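Section 3. Planning and Budgeting Your Gripper Station

Read this section before you order anything. It covers what to put on your list, how to split the money, and how to lay out the table where the hand-held gripper will be used. Last revised July 5, 2018.

3.1 Before you start

You will need a tape measure, a notepad, and one person who can say yes to a purchase. Bring in whoever will be using the gripper every day, too. They'll think of things you won't!

NOTE: The steps below assume one station with one operator. For a second station, do the whole section again from the top. Doubling the first list almost always buys you too much of something.

3.2 Write the task list first

1. Write down every object the gripper has to pick up in its first month. Plates, cups, boxes, tools – put it all down.
2. Mark the widest object and the thinnest one. Those two decide which fingers you need.
3. Check the widest object against the full opening of the gripper. Leave a little room on each side so the operator can come in at an angle.
4. Cross out anything you can leave until March. A short first list is a great way to begin, and you will learn a ton from it.

3.3 Set the budget

5. Start with the base kit. The Skonell hand-held kit is $1,121 and includes the handle, the mounting bracket, one pair of fingers, and one pair of textured pads.
6. Add the table, lighting, and storage. Our own station in Udport came in at $786 for these, and we didn't skimp.
7. Hold back $800 for the first year of spare parts and changes. Keep it on its own line so it doesn't get spent on a nicer table.
8. Get the shipping cost in writing. Baltico ships fingers and brackets in separate boxes unless you ask them to combine the order.

CAUTION: Do not spend the spare parts money before the station is running. Pads wear, small screws roll away, and a station that is down for a missing screw is a sad thing to look at.

3.4 Choose and place the table

This is my favorite part, because a good table makes everything after it easier. You don't need anything fancy. A plain wooden top works very well, and you may already own one. What matters is that it stays put when someone leans on it and leaves enough bare surface for the gripper to come down with its fingers wide open.

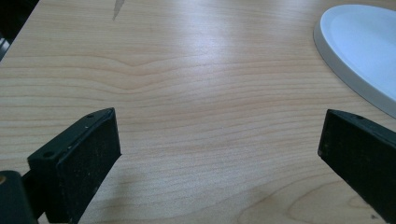
Shiny finishes deserve a few minutes of thought before you pay for them. If your gripper carries a camera, overhead light can bounce straight back into it and wash out part of the work area. You can often fix this for free by moving the table or turning off one lamp, so try that before you budget for new lights.

9. Put the table where it will stay and turn on the lights you plan to use.
10. Set one object from your list near the far side. A white plate is a tough test, and a good one.
11. Hold the gripper at working height and look at the camera view. Check that both fingertips are in view and that you can make out the rim of the plate.
12. Move the table or the lamp and look again. Write down the spot you like best.

NOTE: Do this test with a borrowed table if you can. It takes very little time and it may change your mind about what to buy.

3.5 Spare parts to order with the kit

- One extra pair of textured pads
- One extra pair of fingers, same model as the first
- Finger screws and bracket screws, one small bag of each
- A driver that fits both (check this, as the Hjaltested bracket takes a different size)

CAUTION: Tighten finger screws by hand only. A power driver can strip the holes, and then you are buying fingers again.

When the list is done, go over it once more with your operator, then continue to Section 4, Unpacking and First Fit.

Comments (3)

Kylie Costigan
We did the plate test in step 10 and ended up turning the whole table sideways. Saved us buying a lamp. Does the $800 include a second handle?

Rommel Rivera
Glad it helped, Kylie! No, the $800 is for pads, fingers, screws and small changes. A second handle should go on its own line.

Kylie Costigan
Got it, thanks. Adding one for March.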